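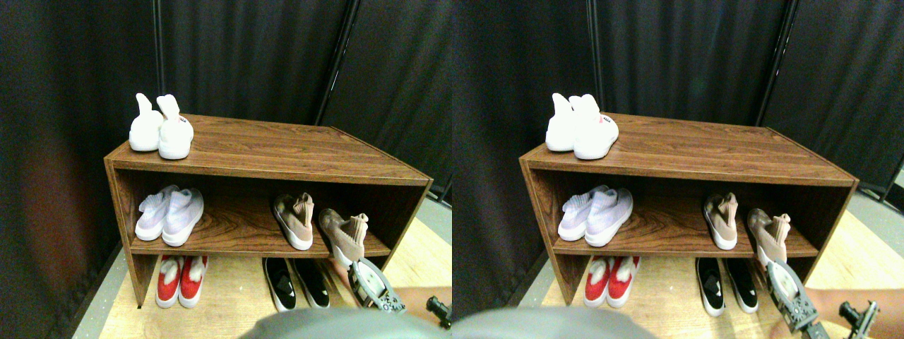 Judside rents track-day cars by the session or by the day, and most of what people ask us before their first booking is answered on this page. The questions are in the order they usually come up, starting with the license and ending with what happens if you break something. Shoes come up more than you might expect. White high-top sneakers like the pair standing on the shoe cabinet are allowed, provided the sole is thin and flat enough for you to feel the pedals. If your question isn't covered, call the office between 9 a.m. and 5 p.m. and ask for Shota Morikawa.

What kind of license do I need?

A full road license that is valid on the day. A learner's permit is not enough, even with a licensed passenger. You do not need a racing license for any of our open sessions. Bring the physical card, as we can't accept a photo of it on your phone.

Which cars do you rent?

We run two types. The Skekement is a light front-wheel-drive hatchback with a manual gearbox, and it is the car we put most first-timers in. The Tronasia is a rear-wheel-drive coupe with more power and wider tires. Both have a bucket seat, a four-point harness and a half cage. The rear seats have been taken out of both, so nobody can ride in the back.

Can I pick the Tronasia for my first visit?

Yes, but you have to do the first session with an instructor beside you. After that the instructor decides whether you go out alone. If the answer is no, you can keep the instructor for the rest of the day at the normal rate or move to the Skekement and get the difference back.

How long is a session?

Twelve minutes of track time, not counting the out lap and the cool-down lap. A half day is three sessions and a full day is 7. People often ask for longer sessions. The front brakes on the Skekement don't like it, and most new drivers are tired by the tenth minute anyway.

Can I bring my own car?

Yes, if it passes the noise check and our walk-around. We look at tires, brake pads, brake fluid, wheel nuts, the battery mounting and anything that leaks. Convertibles need a roll bar that stands higher than the driver's helmet. Take everything loose out of the car before you get in line, including floor mats. There is a covered area beside the paddock for your bags and spare wheels.

Do you work on customer cars?

Only small jobs on the day, such as bleeding brakes or changing pads you have brought with you. For suspension and alignment, Yuto Onishi takes bookings at the Fukuda workshop, a short drive from the circuit gate. He sets up both of our rental types as well, so he can copy those settings as a starting point if your car is similar. August is his busiest month. Book early.

What should I wear?

Long sleeves and long pants, in cotton if you have it. Gloves are optional. Open shoes, hiking boots and anything with a heel are not allowed in the cars. Helmets are required at all times on track, including for passengers. We lend helmets in five sizes with a clean liner, or you can use your own if it is a car or motorcycle helmet in good condition. Bicycle and ski helmets are refused.

Can someone ride with me?

In the afternoon sessions, yes. Passengers must be 16 or older, sign the same waiver as the driver and fit the harness properly. There are no passengers in the morning, when the instructors need the seats.

What does the rental price include?

The car, fuel, tires, brake wear, the loaner helmet and the drivers' briefing. An instructor is extra for everyone except first-time Tronasia renters, where the first session with one is already in the price. Food is not included. The kitchen in the main building serves hot lunch until 2 p.m. and takes cards only.

What if I damage the car?

Normal wear is ours. If you leave the track and hit something, you pay for the repair up to the deposit, and the deposit is held on your card from the morning of your booking until the car has been checked over. A flat-spotted tire counts as wear the first time and as damage the second. Missed shifts that over-rev the engine count as damage — the data logger records every one, and we will show you the trace before we charge you.

You can lower the deposit by paying for the damage cover when you book. It can't be added on the day.

Does my own car insurance cover me?

Most road policies exclude circuits. Read yours or call your insurer before you come. We can't advise on it and we don't sell cover for customer cars.

What is the noise limit?

Our rental cars are well under it. For your own car, the static test is done at three-quarters of maximum engine speed, and the result is written on a sticker for your windshield. If the trackside meter catches you over the limit later, you get one warning. After the second reading you are done for the day, without a refund. A removable baffle is often enough to fix a car that is slightly loud, but fit it before you come.

What happens if it rains?

We run in the rain. The rental cars go onto a tire with more tread, and the briefing covers the wet line. We stop for standing water, fog or lightning. If we stop before you have had half of your sessions, you get a credit for all of them. After that, the credit is for the ones you missed.

Can I cancel or move my booking?

Up to 72 hours before your start time you can move it for free or cancel for a full refund. Inside that window you can still send another driver in your place, as long as they have a valid license and arrive in time for the briefing. Tell us the name first so the waiver can be ready.

What time should I arrive?

Gates open at 7:30 a.m. and the briefing starts at 8:30. If you miss the briefing, you don't drive until the next one, which is at 12:45 p.m. Afternoon customers only need to be at the later one.

Can I film my laps?

Yes, with a mount that is bolted or clamped to the cage. Suction cups are allowed on the inside of the rear glass with a tether, and nowhere else. Phones may not be held or clipped to the dashboard.

How do I get my lap times?

Every rental car carries a transponder, and times are posted on the paddock screen a few minutes after each session. Transponders for your own car can be rented at the office. We email the full sheet the same evening, so check the spelling of your address when you sign in.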